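Gotton Basket Records

A data card and README for the Bumomville basket and tabletop tidying collection

What's in the folder

Gotton is a collection of 1531 short written records about baskets and the tables they get used on. Each record covers one sort: someone tips a pile of household stuff onto a table, sorts it into baskets, and writes down where everything went and how they felt about it afterwards. We love this collection. It started as a way to settle an argument about where the phone chargers should live, and it grew into the best thing either of us has ever made with a spreadsheet.

The records were gathered in Bumomville by Radu Munteanu and Despina Pop, with a lot of help from neighbours who let us sit at their kitchen tables and ask why the sticky tape was in with the tea towels. (There was always a reason. Sometimes it was a very good one!)

Files

records.csv – the main table, one row per sort
baskets.csv – one row per basket, with weave, colour, handles and size
tables.csv – one row per work surface
words.txt – the list of item names we settled on
notes/ – longer free-text notes, kept in the sorter's own words
grurker/ – the little script that checks the files against each other

Everything is UTF-8 with commas as separators. If your spreadsheet program turns the basket codes into dates, import that column as text. It happened to Despina twice and she has asked me to put it near the top.

Getting started

Open records.csv and filter on a single basket code. Read down the "went_in" column. That's honestly the nicest way in, and you get a feel for a household very quickly. One basket in the first batch begins its life as bread storage, spends a while holding dog leads, and ends up full of batteries and candles.

After that, join on table_code to see which surface was used. The same person sorts quite differently on a big clear bench than on a coffee table with a jigsaw on it.

Columns in records.csv

sort_id: a plain running number. Gaps are records that a household asked us to take out.

basket_code: matches baskets.csv. A basket keeps its code even if it moves to another room.

table_code: matches tables.csv.

time_of_day: morning, afternoon or evening. Blank if the sorter forgot to write it down.

tipped_out: everything in the pile at the start, separated by semicolons.

went_in: everything that ended up in this basket.

went_elsewhere: drawer, shelf, bin, op shop bag, back in a pocket.

undecided: items still on the table at the end. Please don't treat these as mistakes. The undecided column is our favourite by a long way and the whole project would be duller without it.

mood: free text, a few words. "Good, hungry" is a real and typical value.

Columns in baskets.csv

weave: wicker, rope, wire, plastic lattice, fabric, other. We only used "wicker" for woven stems or cane, and we didn't try to separate willow from rattan. If you know how to tell them apart reliably once they've been varnished, write to us.

colour: the sorter's own word. You'll find honey, toast, tan, orange-brown, brown and "basket coloured", and we've left all of them alone.

handles: none, one over the top, two at the sides, cut-outs.

size: small, medium or large, judged against the other baskets on the same table. So a "large" in one home may be a "small" in another. This catches people out. If you need real sizes, use the width column, which is filled in wherever somebody had a tape measure handy.

lined: yes or no. Fabric liners matter more than we expected. Small things like hair ties and paper clips slip through an open weave, and sorters who'd been burnt by that tended to put them in jars.

Columns in tables.csv

surface: the colour and finish as written down.

shape: rectangle, round, bench, desk, other.

joined: yes if two or more pieces are pushed together to make one work area.

level: yes or no. Only meaningful when joined is yes.

light: window, lamp, overhead, mixed.

How a sort was done

We kept it simple so people would keep doing it. The sorter picks a pile that has been bothering them, sets out the baskets, tips the pile out where everything can be seen, and goes from there. No item had to go in a particular basket, and a sorter could change their mind as often as they liked. We wrote down the final position only.

Three rules did survive the whole project:

Put the baskets down before the pile. If the pile goes first there's nowhere left for them.

Leave a hand's width of bare table around each basket.

Stop when you want to stop.

That last one gave us some very short records, and they're good ones. A sort that ended after keys, sunglasses and a single glove is still a sort.

Item names

Naming things was much harder than sorting them. One person's texta is another person's marker, and we had a long and happy afternoon on the difference between a rag and a cloth. In the end words.txt holds one preferred name for each item and the variants after it. The preferred names are the plainest ones we could find. The notes folder keeps whatever people really wrote, so nothing has been lost.

Brand names were dropped from the records. Anything with a person's name on it (letters, prescriptions, school hats) was entered by type only.

Batches

There are 7 batches. The first is the roughest, with shorter item lists and plenty of blanks under light. Batch 3 is the one to start with if you want a clean run, as the same households stuck with it from beginning to end and their handwriting was lovely. Batch 7 is heavy on craft supplies. Ribbon everywhere.

The Illés subset

Illés is the part of Gotton with two baskets of different sizes in play at once. It has its own flag column, illes, set to y or blank. We built it after noticing that people with a big basket and a little one nearly always give them different jobs without being asked. The big one takes bulky things and anything soft. The little one gets what you'll want again before dinner.

If you only have time for one corner of the data, make it this one. The notes are full of small discoveries, like the sorter who tucked the little basket inside the big one at the end and carried the lot upstairs in one go, or the one who swapped them halfway and was so pleased that the mood column runs to a paragraph.

Tables, joins and steps

A long surface makes for a better sort. We're convinced of it, and the undecided column is shorter on the longer tables in every batch. Most homes don't own a long table, though, so people push things together: a desk against a desk, a card table against the bench, an ironing board once.

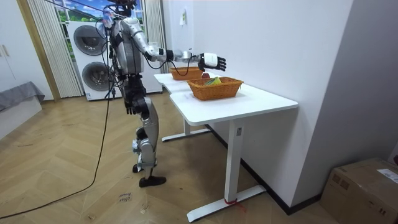

Joined tables have their own habits, and the join is where most of them start. White desk to white desk is our favourite pairing, with the two set end to end so that you get a long run of clear colour behind the baskets and can spot a stray button from the other side of the room. The tops don't have to match in height. With a slight step like the one between these two, enter level as "no" and say in the notes which desktop each basket is on. The larger wicker basket is on the nearer desktop here, the wider of the pair, and its orange-brown shows up beautifully against the white. For the colour column, "orange-brown" is all you need. Rounded corners go in the shape notes.

A basket that straddles a step will rock, so sorters soon learn to choose a side. Record the side. It explains a lot about what went where, particularly with things that roll. Pencils, batteries and marbles all head for the lower top if there's a slope, and several records in batch 7 have a note about chasing cotton reels.

Please also write down the light. Wicker goes dark inside very quickly when the window is behind it, and black socks at the bottom of a deep basket have been missed by everyone who has ever taken part, me included.

Checking your copy

Run the script in the grurker folder from the top of the collection. It looks for basket codes with no match, items missing from words.txt, and records where something was tipped out and never turned up again under any heading. When it finds one of those it prints the sort_id and the word "where?". Radu wrote that message and won't hear of changing it.

A clean copy prints nothing at all.

Known gaps

Nearly everything was sorted indoors. We have hardly any sheds and no garages, and that's a real shame given what's in them.

Children took part in plenty of sorts, always with a grown-up, but they aren't marked out in the data. You can sometimes guess from the mood column.

Food was left out after batch 3 except for packets and tins. Loose onions made the item lists very long.

Widths are missing for many of the fabric baskets, which change shape depending on what's in them. We tried measuring them full and then empty and gave up.

Seasons are uneven. February is well covered because people were in the mood for it after the holidays, and the cooler months are thinner.

Good uses

Gotton has been handy for planning storage in share houses, for vocabulary lists, and for teaching people to join tables without losing rows. It would suit anyone interested in how everyday things get grouped. We'd be thrilled to see somebody take on the drift question, meaning how the contents of one basket wander over time, as we've only scratched at it.

It's a poor fit for working out the "right" place for anything. Two neat, sensible people will put scissors in different baskets every time.

Adding records

Copy the blank row at the bottom of records.csv, fill in as much as you can, and send it to either of us with a line about the table. Messy handwriting is fine and so are photos of a notebook page. Half-finished sorts are welcome. If your item isn't in words.txt, use your own word for it and put a star after it – Despina goes through the starred ones with a cup of tea and looks forward to it.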